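3.2 Where the crumbs go

I should say up front that I came to this study as someone who hates sweeping, so I had a stake in the answer. The question for this section is a small one: when people clean up a dry spill at a table, how much of the mess do they leave behind at the lip of the pan, and does the way they were taught to sweep make any difference? Most of the housekeeping literature I could find is about floors. Tables get a paragraph if they're lucky.

We ran the sessions in June in the back kitchen at Fluverora, a cooking school in Asau that was kind enough to let us have the place until lunch. Each person got 200 grams of dry breadcrumbs, tipped out in one go, and was told to clean up the way they would at home. That was the whole instruction. I had written a longer one, and it made people stiff and careful, so I threw it out after the pilot.

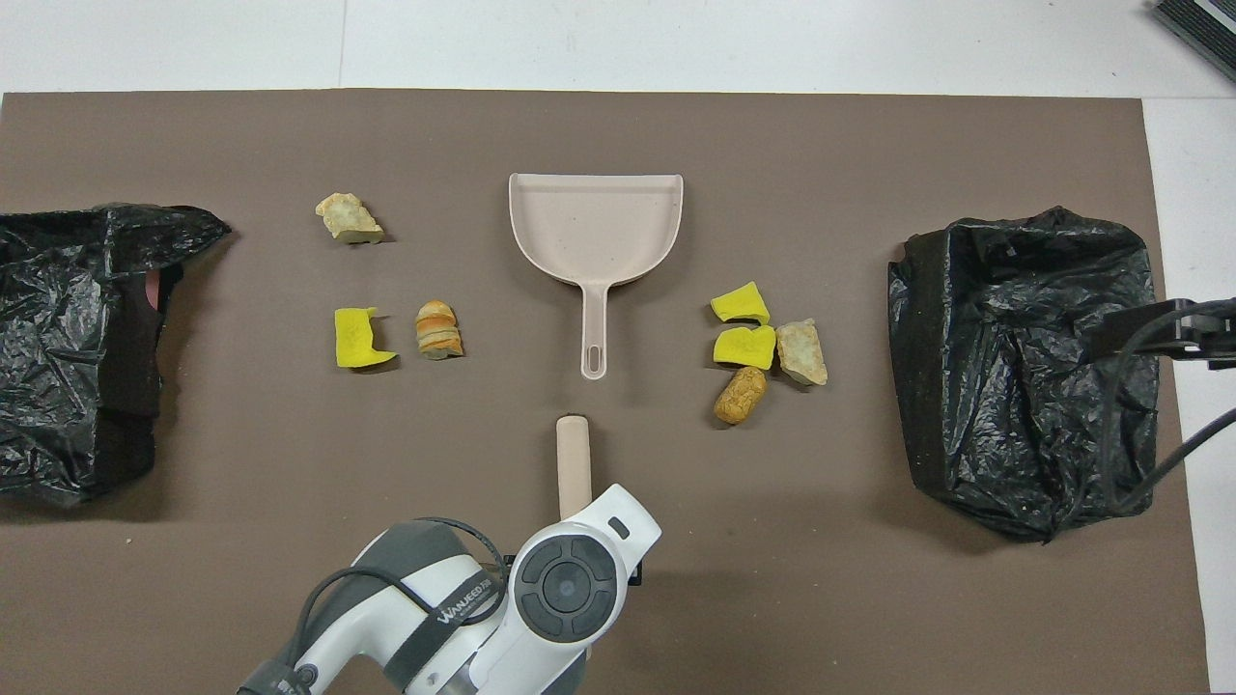
Figure 2. Dustpan and small debris on a taupe-brown mat.

The line of fine dust that stays put when you pull the pan away is what I've been calling the residue line, and it was the thing people complained about most in the interviews. They blamed the brush, they blamed the crumbs, a couple of them blamed me. I came to suspect the edge. A pan like the one in Figure 2, with a wide, flat scoop edge and a long straight handle, invites you to hold it way back at the end, and from back there it's hard to keep steady pressure across the full width. People who choked up on the handle left less behind, and they did it without being asked.

The other habit worth mentioning is what we ended up calling the Kowalczyk pull (after the cleaning manual we found it in): you drag the pan back a little, sweep again, drag back, sweep again. Everybody seems to know it and everybody thinks their family came up with it! It does work, up to a point. After 2 pulls the gains were too small for our kitchen scale to pick up, and all that people were doing from then on was spreading the line thinner.

I also tried a heavier spill of 600 grams with the Skellosard group, who clean for a living. I expected them to be faster and they were. What I didn't expect was that they'd skip the pull completely and go over the last of it with a damp cloth — a step I had left out of the protocol and have since put back in for the sessions reported in Section 4.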